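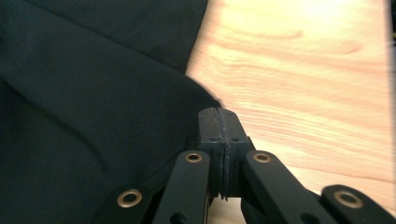 Setting finger grip for cloth on the Keturora hand tool

Most build notes tell you to add more squeeze. I doubt it. Squeeze hides bad alignment, and dark cloth hides it twice.

1. Close the fingers with nothing between them and look down the seam. The ridges should meet all the way along. If one side rides high, loosen its screw a quarter turn, nudge, retighten.

2. Work each linkage by hand. Any play at a pivot ends up at the tip – fix it there, not in software.

3. Lay the cloth with a loose fold near its edge. Flat cloth on smooth wood is a separate problem.

4. Close, lift, hold, release. Do 34 lifts before you change anything. Meron Wolde swears by 11, but I've seen 11 good ones in a row from a crooked finger.

5. Write down the misses, including the ones you'd like to blame on the cloth.

The Trutport forum says the pads last 400 cycles. I'd like to see that log. Mine were fraying at 340.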